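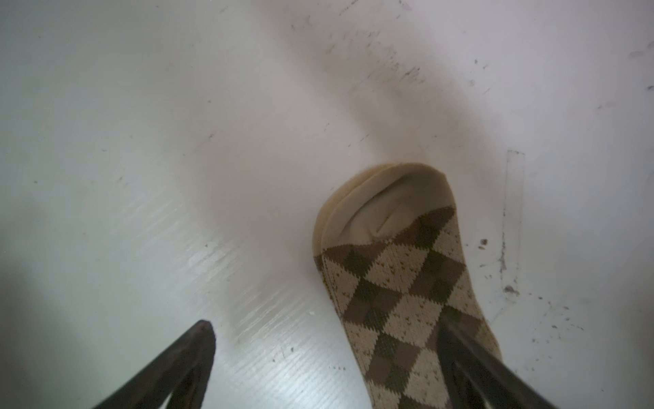
Moving to a smaller flat

06/09/2023

We have been in the new place at Stosuvby since April and I think I can now write about it without complaining. It has 33 square metres and one proper cupboard. The old flat in Drallau had a loft, and we had filled it.

Larysa Zhuravel at the lettings office told us to measure the furniture before we signed. We measured the sofa and forgot the bed. The bed went to Stepan Yurchenko, who has a van and a spare room, and we slept on a mattress until the new frame came. 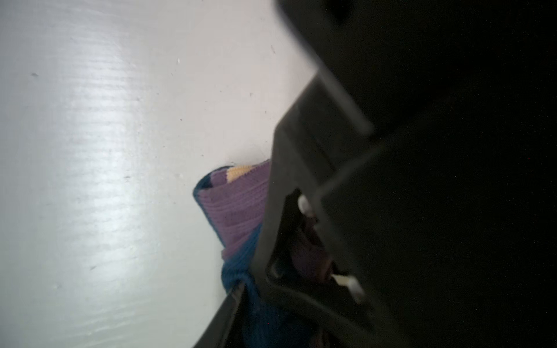 The books were harder. I kept 40 and sold the rest to a dealer, who gave us 906 for the lot. I thought that was low, but he did carry them down the stairs himself. I have since bought two of them again, both paperbacks. The cookery books all stayed, and I am not going to discuss that.

Clothes took one evening. Coats are the problem, as there is no hall to hang them in. For now they live on the back of the bedroom door, which no longer opens all the way.
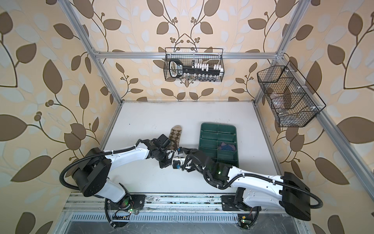 Choosing a kitchen table took us most of the summer. Zeeshan wanted a round one and I wanted one that folds against the wall. We also argued over colour. I like white, but it shows every mark, and you can see as much in the photo, where there are small dark scuffs on the white top past the tray. We bought a brown one. It folds, and it seats three if the third person doesn't mind the radiator.

The storage unit was a mistake. We paid for up to 3 months and visited it once, to fetch a colander.

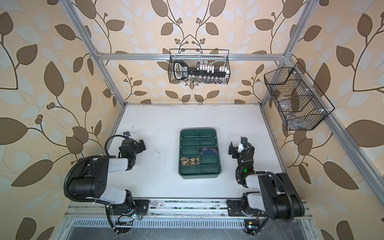

Heating is the part I have no idea about yet. The flat faces north and the windows are old – the landlord says they will be looked at before the cold weather, though he said that in April as well. I have bought a draught excluder and a thicker curtain for the bedroom. The curtain is too long, so I need to take it up this week.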